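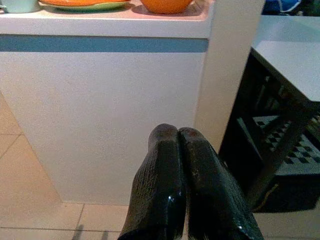 *The Wallow counter block in white with the blue-gray stripe, end panel to the right.*

# Wallow Counter Block

I've been making kitchen pieces in Brirkbridge long enough to know that most people who write to me want the same thing: somewhere extra to put stuff down. The Wallow is my answer to that. It's a freestanding block with a plain side, an overhanging top and one band of color, and it's the piece I sell more of than anything else in the shop!

The look first, as it's what people ask about. The big side panel is smooth and matte with a very faint speckle in it. I tried a dead flat white on the early ones and every little scuff jumped out at me from across the room, so I went to the speckle and I've stayed with it. The stripe runs just under the overhang. Mine is blue-gray, and if you'd like a different color just ask when you order (I keep a moss green and a brick red mixed up most of the time). The top is light and plain, so whatever you set on it does the talking – I like bright dishes on mine, orange especially.

## What you get

- The block, fully built. No flat pack, no bag of screws.
- The top, already fixed on, with the overhang on the stripe side
- 4 leveling feet, tucked up underneath
- A small jar of touch-up paint for the panel and another for the stripe

The end panel is a separate item. It's the tall white upright that stands beside the block, and it comes up a shade brighter than the side panel. I get emails asking if I can match them exactly. I can, for a little extra, but have a look at the two together in daylight before you decide. I've come to like the difference.

## Putting it in

It goes straight onto tile, wood or vinyl. The bottom edge is dead straight, so if your floor dips you'll notice a gap, and that's what the feet are for. Turn them a little at a time from the open side. You'll want two people to move it, and please lift from the base. The overhang makes a lovely handle and it is not a handle. Géza Szabó, who does my local deliveries, has a carpet sled and will slide it into place for you if you've cleared a path.

Got a really wonky old floor? Send me a photo and the worst measurement and I'll cut the base to suit before it leaves here.

## Looking after it

Warm water and a soft cloth for the panel, and a drop of dish soap if it's been a spaghetti night. Skip the scouring pads, they leave shiny patches on the matte finish and I can't buff those out for you. The top is tougher. I still use a trivet under anything straight off the stove.

For touch-ups, stir the jar well and dab with a cotton swab. Don't brush! Let it dry overnight and do a second dab if it needs it.

## Delivery and lead time

Each block is built to order and takes 6 weeks. I can sometimes do it faster, but October is always a mess, so get in early if you want one for the holidays. Local delivery is free up to 50 miles from the workshop. Past that it goes by freight on a pallet, and I'll quote you before you pay anything. Someone does need to be home to sign.

If you've already got one of my Kindley shelves, the stripe is the same mix, so they'll sit together nicely. The Lévesque stools tuck under the overhang side, though not all the way – the seat sticks out a bit.

Questions go to me, Taner Keskin, through the contact form. I answer in the evenings once the saws are off. Stripe samples are free, just put your mailing address in the message.

Page last updated 27 April 2026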